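Ollura Bench Cell: Set-up and Care Guide
Section 4. Laying the grid sheet and setting the cloth start position

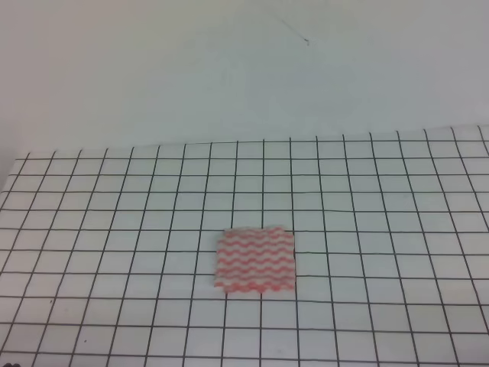

Page last changed: 20th September, by Bukola Usman (revision 28)

4.1 Purpose of this section

This section sets out how the work surface of the Ollura bench cell is to be prepared before cloth-handling runs. It applies to cells fitted with the fixed side camera and the Grirkidow arm. Cells fitted with the overhead camera only are covered in Section 5.

The procedure must be carried out in full whenever the grid sheet is replaced, the table is moved or the camera bracket is loosened. At the start of an ordinary working day, steps 7 to 12 are sufficient.

4.2 Before starting

The operator should have the following to hand: the printed grid sheet, the low-tack tape supplied with the cell, a dry lint-free duster, a steel rule and the test cloth. The cloth used for set-up is the small square one with wavy pink stripes on white. Plain white cloths must not be used for set-up, as the vision software may fail to separate them from the sheet.

CAUTION: Bring the arm to its park position and press the stop button before reaching over the table. The stop button must remain pressed until step 11.

4.3 Laying the sheet

1. Remove the old sheet and any tape left on the table top. Wipe the surface with the duster.

2. Unroll the new sheet with the printed side up. Allow it to rest for 60 minutes if it has been stored in its tube.

3. Slide the sheet back until its far edge meets the wall.

4. Smooth the sheet from the centre outwards with the flat of the hand. Gentle waves in the paper are acceptable. Sharp creases are not, and a creased sheet must be replaced.

5. Tape the sheet down outside the camera view. Tape must not cross any grid line that the camera can see.

6. Open the live view and compare it with the stored reference view. The back edge of the sheet may run at a slight slant on the screen. Do not turn the camera to correct this; the calibration routine allows for it.

Note: Small specks on the paper and the fine dark mark on the wall do not affect operation. The wall mark should not be painted over, as fresh paint alters the background level and a new background capture will be required.

4.4 Placing the cloth

7. Check that the sheet is clear, and remove tape ends, tools and the rule.

8. Lay the cloth flat on the grid, slightly to the left of the middle of the camera view. Turn it so that the stripes run from side to side.

9. Press the corners down lightly. A small bump along the top edge or a slight curl at a corner is within limits. A cloth that has been folded over on itself must be laid again.

10. Confirm in the live view that grid lines can be seen on all four sides of the cloth.

11. Stand clear of the table, release the stop button and select "Capture start".

12. Read the match score. A score of 67 or above is accepted. For a score between 51 and 66, repeat steps 8 to 11 once. If the second score is also below 67, or if any score is 50 or lower, carry out the checks in 4.5.

4.5 Low match score

Check the room lighting first. The cell is intended for even, diffuse light, and blinds on the side nearest the table should be closed. Next, clean the camera window with the duster. If the live view remains soft, refocus the lens as described in Section 7 and run the Clanitz calibration again from the beginning.

Cells set up before February may still hold the earlier reference view. It should be deleted before calibration is repeated.

4.6 Records

Enter the match score, the sheet number and the operator's initials in the cell log. Faults which remain after calibration should be reported to Amarachi Sani at the Adeleke service desk, and the arm is to be left parked until a reply has been received.

Continue to Section 5. Overhead camera cells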